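I'd been freelancing for the Prolley Dispatch for one whole November when the city sued me over 71 pages of sewer contracts. Me! I made most of my money walking dogs.

So I called Kyu-ri Pyo, who'd been sued twice and sounded almost cheerful about it.

"Do you have insurance?" she asked.

"I have a cat."
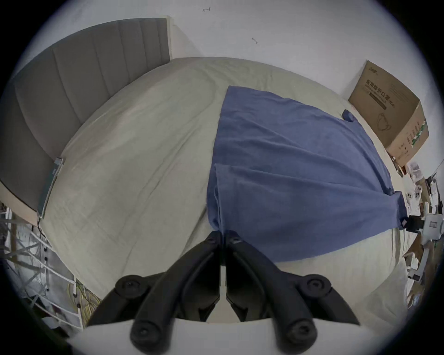 Blue on the bed, early.

She told me to wear something plain to the hearing and say as little as I could (hard for me, she knows that). The lawyer wanted $800 up front. I had $455 and a jar of quarters, and I picked up the phone to call my mother.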